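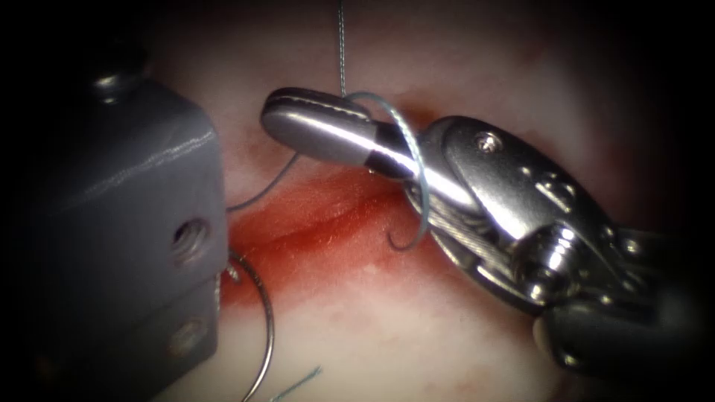
Figure 3. Reddened incision running across a pale tissue pad, with a needle driver at lower right.

3.2 Written aftercare advice and its use at home

The previous section dealt with the advice given by clinic staff at the time of discharge. The present section considers what patients did with that advice once they had returned home. It draws on the household interviews held in Dobre and Cesitz, and on the clinic records to which the two health offices gave us access.

All patients in the study had been treated for a minor wound closed with stitches. Each was given a printed sheet on leaving the clinic. In Dobre the sheet was a single page in large type, written by the nursing staff. In Cesitz it was a folded leaflet taken over from an older hospital series, and it covered burns, bites and sprains as well as cuts. Both sheets told the reader to keep the wound dry, to change the dressing when it became dirty, and to return if there was spreading redness, swelling or fever. Neither sheet gave a telephone number for use in the evening.

Interviews took place in the patient's home where this was possible and in the clinic where it was not. Each lasted up to 30 minutes. The interviewer first asked the patient to describe, without looking at the sheet, what they had been told to do. The patient was then asked to find the sheet. This second request proved more useful than had been expected, as it showed where households kept such papers. Many sheets were in a kitchen drawer with bills and receipts. Several had been fixed to a wall or cupboard door, and a few had been handed to a relative who was thought to be better at reading official papers.

Patients in Dobre remembered the instruction on dressings well. They were less certain about washing. The sheet said that the wound should be kept dry "for the first days", and this was read in very different ways. One reader took it to mean until the following morning, while another had avoided washing the whole arm until the stitches were removed, 10 days later. The wording has since been changed by the clinic, and the new text names the day on which washing may begin.

In Cesitz the main difficulty lay in finding the right part of the leaflet. The paragraph on stitched wounds stood on the inner fold, below the advice on burns, and some patients had followed the burns advice in its place. Older patients spoke of the small print. Younger patients were more likely to say that they had not opened the leaflet and had looked for advice elsewhere, in most cases from a parent or a pharmacist. 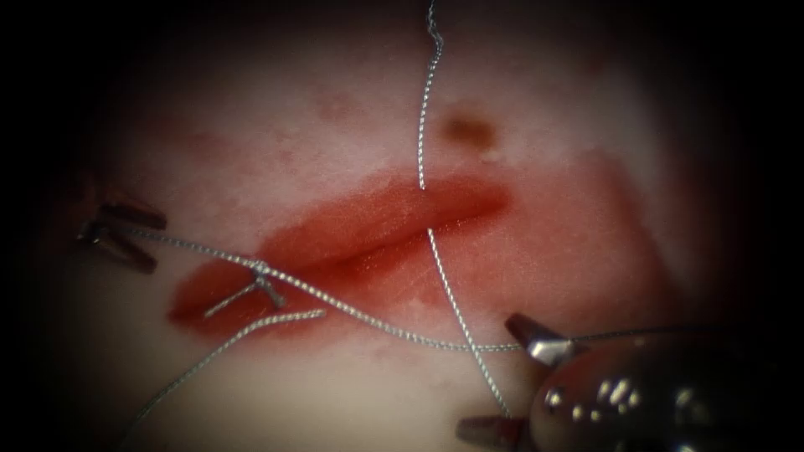 The question of redness deserves separate treatment. Both sheets asked the reader to watch for it, yet neither said how much redness should be expected in a wound that is healing well. Patients who had never had stitches before found this hard to judge. Some came back to the clinic early and were sent home with no change to their care. Others waited, on the grounds that a cut is always red at first. Corina Olteanu, who carried out the Cesitz interviews, noted in her field report that patients tended to compare the wound with its state on the day before, and that this was a sounder method than anything suggested in the leaflet. We agree, and return to the matter in section 3.4.

Dressings were a further source of doubt. The Dobre clinic supplied Plirnel pads and the Cesitz clinic supplied Humex, and in both towns patients used up the supply before the removal visit. What they did next depended largely on the distance to a pharmacy. In the outlying villages clean cotton cloth was commonly used, and the sheets were silent on whether this was acceptable. Staff at both clinics told us that they would have said yes if asked, provided that the cloth had been boiled and ironed.

Three limits of the material should be kept in mind. The interviews relied on memory, and patients who had recovered well may have given a tidier account of their own conduct than the facts allowed. The clinic records did not always state why a patient had returned. Finally, the Cesitz interviews were interrupted in July, when the clinic worked with reduced hours, and patients treated in that month are under-represented. The comparison between the two towns should therefore be read as a description of practice in each, and the differences in return visits are not offered as a measure of how well either sheet performed.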